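3.2 Where the clothes spend the night

I should own up early that I started this part of the study with a hunch, and the hunch was wrong. I'd assumed (having lived in four rented rooms with no wardrobe to speak of) that people who drop their clothes on the bed do it for want of storage. So when Mohandas Reddy and I wrote the diary sheets for the Venach and Clestis households, we put in a whole page on rails, drawers and hooks, and we were rather proud of it. Hardly any of it was useful!

What the diaries gave us was a long, lovely muddle of in-between clothes. These are the things worn once, too clean for the wash and too worn for the drawer, and every household had its own word for them. "Halfways" was my favourite. One woman in Clestis called them "the maybes" and wrote two full pages on a single cardigan. We had 819 usable entries by the end of August, and some 500 of them mentioned a garment of this sort at least once, which is far more than we'd planned for when we drew up the coding scheme. Booker Szabo then had to go back and recode the first batch by hand, for which I still owe him a very large lunch.

The bed came up again and again. It's flat, it's at a handy height, and you have to deal with whatever is on it before you can sleep, so it works as a kind of reminder. Several people told us they put things there on purpose in the morning to force a decision at night. The pillow end turned out to matter too (Figure 5). Clothes laid near the pillows were mostly meant for wearing again, and clothes at the foot were mostly on their way somewhere else, to the wash or the mending pile or a sister.

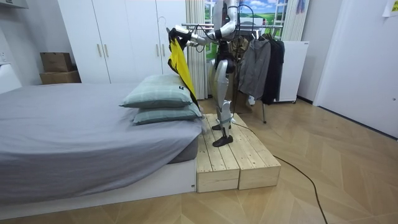 Figure 5. A yellow and black garment held above two stacked pillows at the bedside.

Now, I don't want to make too much of the pillow end. The pattern was strong in Venach and a good deal weaker in Clestis, where the bedrooms we visited were smaller and more of the beds were pushed into a corner. Chowdary, our third site, sat in the middle, and the diaries there were shorter anyway. We'd offered a simpler sheet after people grumbled about the first one, and I think we lost some detail along the way.

Chairs deserve a word as well. I had expected the famous bedroom chair, heaped with jumpers, to be everywhere, and it did turn up, but people were sheepish about it in a way they weren't about the bed. They'd write "on the chair again" or "chair, sorry". I found the "sorry" very touching, and a bit worrying for the data, as it suggests the chair is under-reported. Booker thinks I'm reading too much into one word. We've left the chair figures out of the main comparison and put them in the appendix, where he and I can go on arguing about them.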